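Notebook, snack sorting bench
August, Sunday, started a bit after two

Picking this up where the last entry left off, with the tea-room snack drawer. I did promise I'd write the sorting up properly this time instead of leaving it on the back of a delivery docket, so bear with me, it'll run on a bit.

For anyone coming to it cold: the drawer has been a mess since autumn. Small packets slide under big ones, the big ones get squashed flat, and by the time you find the one you were after it has been sat on by a box of tea bags. The Fatero order turned up with 168 packets in it, all sizes jumbled together in the one carton, and it seemed a good moment to work out how we'd like to store them before tipping the lot into the same old drawer (which I was very tempted to do, I'll admit).

So the plan is clear bins, sorted by size of packet and not by flavour. I had flavour down as the obvious way to go in my first notes, and I've crossed that out. People in this building choose with their eyes, and if they can see the colour through the side of the bin they don't need a label telling them it's the orange one. Size is what makes the packing behave.

The bins are side by side toward the back of the table and the round woven mat is in front. I like the mat there. It's a heavy-looking corded thing in a dark bluish colour, far too nice for a workbench, but it gives you a spot for your hands and stops everyone spreading their paperwork right up to the bins.

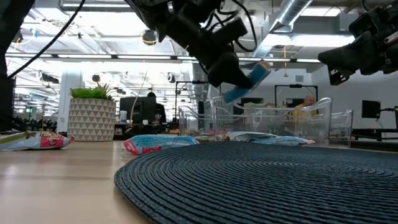

Blue packet over the clear bins, another still on the table to the left.

Notes on the bins themselves. We tried the Trultetti ones first, back in the autumn, and they were fine except that the sides were so straight you couldn't get your fingers in beside a full packet without a crackle you could hear from the corridor. The big one on the table now has those flared, wavy edges at the top, and I've come round to them completely. You get somewhere to hold when you lift it down from a shelf, and a puffy bag slides in off the curve without catching its seam. The only grumble is dusting them, and I'd put up with that.

I still want to try the Mäkelä trays for the very small packets. A little packet at the bottom of a deep bin is hard to fish out, and you end up with your arm in to the elbow. A shallow tray with a bit of a lip would be kinder to everybody. Cost is the trouble. Will ask again when the next order goes in.

Something I'd forgotten until I started handling them: chip bags have a favourite side. Lay one flat and it rocks about on its own air, and the next one you put on top skates straight off. Stand it on its long edge against a neighbour and the two of them prop each other up nicely. I got 26 of the middle-sized ones into the old drawer this way, on a dry run before lunch, and could still see the front of each one. Laid flat, I gave up well before that, with a lapful of chips and a poor opinion of the drawer.
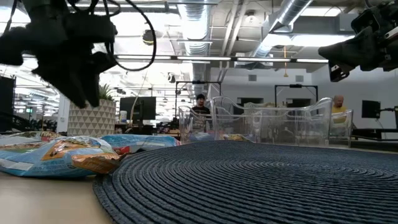

Jedier Workshop, Storage and Shared Spaces Group

The blue bags are the ones to watch. There's more than one kind of blue in this order, and from any distance they read as the same thing, so they want to be kept apart or else faced with the printing outward. On the table you can tell them by the rest of the printing, the one with the white band and the orange and brown on it, and the one with white and red. Through the wall of a bin it's a good deal harder, especially low down. The little yellow bag in the middle bin is no trouble at all, it shows up beautifully even lying on the bottom.

I also noticed how much the overhead light picks up on the rims. Pretty, but a nuisance if you're trying to read a best-before date through the side. Dates to the front, then, or just check them as they go in, as I've been telling myself to do for months.

To do before the next go:
Wipe the bins inside and out, there are fingerprints everywhere by mid-afternoon.
Measure the tea-room shelf again, my old figure doesn't allow for the hinge.
Find out whether the narrow bin will fit beside the kettle without getting steamed.
Ask if anyone minds the mat moving to the tea room for good.

Leftover packets go back in the Fatero carton under the bench, flaps folded in. Please don't start on them yet, I haven't finished the count.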